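We lost the away match at Rakena on Thursday night, 2-1, and I have been asked by a few people what I thought of the field. I thought it was bad. It had rained since lunch and the near corner was under water by the time the bus pulled in.

The referee walked it twice. On the second pass he dropped a ball from shoulder height in both penalty areas, it bounced, and he said we were playing. Dede Abubakari, our captain, asked him to try the corner. He did not.

For the first 16 minutes we passed it like we do at home, and it kept stopping. Their first goal came from that. Efua Ayaaba rolled one back to Selorm Sowah, it died halfway, and their striker got there first. I don't blame either of them. After that we went long and did better. Ohemaa Dankwa scored just before the half with a header from a free kick.
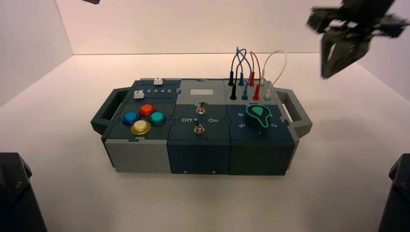

Their winner was a good one and had nothing to do with the weather. A cross from the left, a clean volley, no chance for Selorm.

The league rule says a match goes ahead if the referee finds the field safe. It doesn't say what safe means. At Stondgate last February we were called off for less water than this, after 50 of our fans had already made the trip. I would like one standard, written down, with the inspection done before the visiting team leaves home.

The crowd was 114, which is decent for a wet weeknight. Adjoa Bonsu came off with a sore ankle and will miss the Vesska game. Training is back on the turf field until the grass at our place dries out. Bring both pairs of shoes.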